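Demonstration Recording Checklist - Tabletop Tasks, Simulated Arm
Akpalu workcell, Callcombe site
Completed 23rd July, with inspector's comments

Scope: one operator station, one simulated arm with a two-finger gripper, wrist view recording. The list covers what has to be right before a batch of episodes goes to training. It does not cover the physical arm, which has its own sheet.

Marks used: OK, FIX (must be done before the next batch), NOTE (no action required today).

Section 1. Station and software

1.1 Simulator build matches the one named in the batch plan. OK
1.2 Controller firmware matches the station log. OK
1.3 Free disk space is enough for a full batch plus one repeat. FIX
Comment: There was room for the batch but not for the repeat. The old April recordings are still on the local drive. They were copied to the Mukow server and checked, so they can be removed.
1.4 Recording starts and stops from the foot switch. OK
1.5 Operator can reach the stop key without letting go of the controller. OK
Comment: The key was moved to the left side of the desk after the last inspection. Leave it there.
1.6 Station clock agrees with the server clock. OK

Section 2. Scene setup

2.1 Scene seed is written into every episode file. OK
2.2 Room, wall and surface textures change between episodes. OK
Comment: Textures change as planned. Two wall patterns came up much more often than the others in the first part of the batch. That is the random draw and not a fault, but the share of each pattern should be printed at the end of a batch so we can see it.
2.3 Objects do not start inside each other or inside the table. FIX
Comment: Found in three episodes. The object jumps when the physics starts and the operator has to wait for it to settle. Those episodes were thrown out. The spawn check should reject them before the operator sees them.
2.4 Lighting stays the same from the first step to the last step of an episode. OK
2.5 Arm starts from the home pose, with small random changes as set in the plan. OK

Section 3. Wrist view

3.1 Both fingers are in view when the gripper is open. OK
3.2 Wrist view and joint readings carry the same step number. OK
3.3 No dropped steps. NOTE
Comment: One episode had a single dropped step near the end. The loader fills it in. Keep an eye on it but do not stop a batch for it.
3.4 View is sharp enough to judge where the fingertips are. OK

The wrist view is the one the policy depends on most for the last part of a reach, so we go through it more slowly than the other streams. For each batch we pull stills and look at them one at a time before looking at any numbers.

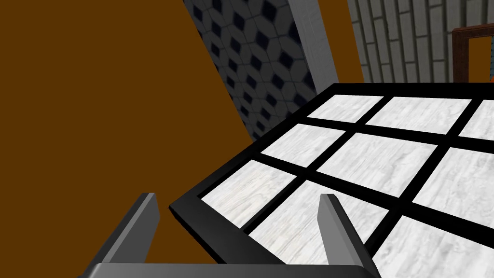 Open-gripper steps are the ones most often labeled wrong. Our labeler decides "open" or "closed" from the commanded width, and the command can change a few steps before the fingers have moved. A still with the fingers spread wide and a large gap between them, as we have with this white-tiled, black-barred grid surface, has to carry the "open" label and an actual width that agrees. It is also a fair test of the depth stream, as the grid is seen at a steep angle and the black bars should stay straight in depth as they run back. Check both on any still of this kind and write the step number in the batch log.

Section 4. Operator conduct during recording

4.1 Operator has read the task card for the batch. OK
4.2 Operator works at a steady pace and does not pause in mid-reach. FIX
Comment: Long pauses show up in the second half of the session. A pause in the data teaches the policy to pause. Take a break between episodes and keep the episode itself moving. If a pause cannot be avoided, discard and start over.
4.3 Failed grasps are kept only when the operator recovers within the same episode. OK
Comment: Recoveries are useful and we want more of them. Do not fake them. The operator should not miss on purpose.
4.4 Gripper is closed only once per grasp, with no fast open and close. NOTE
Comment: Some chatter on the trigger. Could be the trigger spring. Swap the controller and compare.
4.5 Session is no longer than the limit on the task card. OK

Section 5. Episode count and quality

5.1 Target for this batch: 500 episodes. OK
5.2 Episodes set aside for holdout: 125. OK
Comment: The holdout was drawn by scene seed, as it should be, so no room appears in both sets.
5.3 Episodes sent for second review: 147. NOTE
Comment: This is higher than the last batch. Most were flagged by the pause rule in 4.2, so it should come down once that is dealt with.
5.4 Running total for the project after this batch: 2425. OK
5.5 Every rejected episode has a reason code. FIX
Comment: Several have the code "other" with nothing typed beside it. Either pick a real code or write a short line.

Section 6. Labels and text

6.1 Task sentence matches what the operator was asked to do. OK
6.2 Task sentence uses everyday words and names the object the same way each time. FIX
Comment: "Mug" and "cup" are both used for the same model. Different wording is fine when the plan calls for it, but it should come from the wording list and not from whoever is typing.
6.3 Success flag was set by the simulator check and confirmed by the operator. OK
6.4 Where the two disagree, the episode goes to second review. OK

Section 7. Transfer and storage

7.1 Files packed in the Standico layout, one folder per episode. OK
7.2 Checksums made before transfer and compared after. OK
7.3 Batch log is stored with the batch. OK
Comment: Please save it as plain text. The spreadsheet version lost its step numbers when it was opened on another machine.

Items to close before the next batch: 1.3, 2.3, 4.2, 5.5, 6.2.

Items 1.3 and 5.5 can be closed by the station operator. Item 2.3 needs a change to the spawn check and a short test run of new seeds - send the test log with the sheet. Items 4.2 and 6.2 will be looked at again in the first session of the next batch.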